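Susar opens table-top lending collection for sorting and tidying play

For release from 9 am

Susar, the household and learning goods supplier, has opened a lending collection of everyday objects for nurseries, day centres and community rooms. The collection is called Nudolia. It holds 1295 objects, a mix of play food, small kitchen tools, cups and ordinary packets from the cupboard, and groups can borrow them by the box from February.

Each loan is meant for use on a plain, light-coloured table. Sessions start with one object, often something everyone knows from the kitchen, such as a potato. The group talks about what it is, where it is kept at home and what it might be put away with. Other objects are then brought out, and the group decides which belong together.

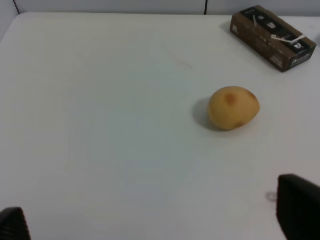 Hedvig Engebretsen, who runs the collection for Susar, said the first boxes had been too full.

"We were sending out far too many things at once and people tipped the lot on to the table," she said. "Now the session sheet asks them to begin with one thing and leave it there while they talk. It is slower, and the groups that tried it asked us to keep it that way."

The objects were chosen over the course of a winter by Engebretsen and Laurinda Garcia, a former nursery teacher. Garcia asked for a good share of real household packaging to go alongside the toys. A mixed table might have a toothpaste box, a pink measuring cup and a toy spatula on it, and there is no single right way to sort them. Some groups go by room and put the toothpaste in the bathroom and the cup and spatula in the kitchen. Others go by shape, or by what can be eaten and what can't.

"A cardboard box is a very useful thing to have out," said Garcia. "Children want to know what came in it. Older people will often tell you which make they used to buy. You can get ten minutes out of a toothpaste box."

Boxes with small print on them have been kept in the collection, including packaging printed in languages other than English. Borrowers can ask for more of these when they book.

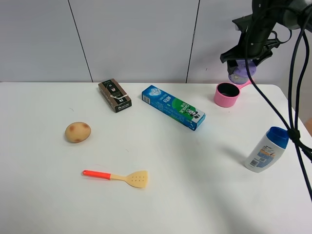
How borrowing works

Groups may keep a box for up to three weeks. There is no charge for nurseries or day centres. Other borrowers pay a deposit, returned when the box comes back complete. Lost or damaged items should be noted on the slip inside the lid and will be replaced from stock.

Every box comes with a contents list, a session sheet and a cloth for wiping down. Play food can be washed in warm soapy water and should be left to dry before it is packed. Cardboard items should be kept away from water and packed last, on top.

Boxes can be collected from the Susar counter at Xenos, the former furniture showroom where the collection is stored, or sent by carrier. Ertuğrul Karabulut, who looks after stores at Xenos, said shelving for 3000 objects had been put up so that the collection could grow.

"We have filled less than half," he said. "Play food takes up more room than you would think, and the odd shapes don't stack. Potatoes roll, so they now have their own tray."

A trial of the boxes took place last year at 43 nurseries and day centres. Susar made several changes afterwards. Very small items were taken out, the contents list was set in larger type, and the session sheet was cut from four pages to one.
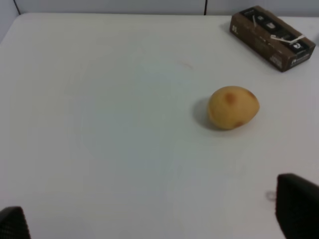 Susar Press Bulletin, No. 43

Second set planned with Dindarine

Susar is also working with Dindarine, which makes wooden trays and storage boxes, on a second set for people practising kitchen tasks at home. It will have fewer objects and a tray with a raised edge. Rūta Rozīte, a designer at Dindarine, said samples of the tray were ready and a final size would be agreed before the summer.

Printed session sheets can be ordered separately by groups that would like to use their own objects. These are free for the first ten copies. A large-type version is available on request.

Notes to editors

Nudolia is owned and run by Susar. Press enquiries should be sent to Dionysis Vlachopoulos at the Susar press desk, quoting reference 2032. The collection can be viewed at Xenos by appointment between 10 am and 4 pm.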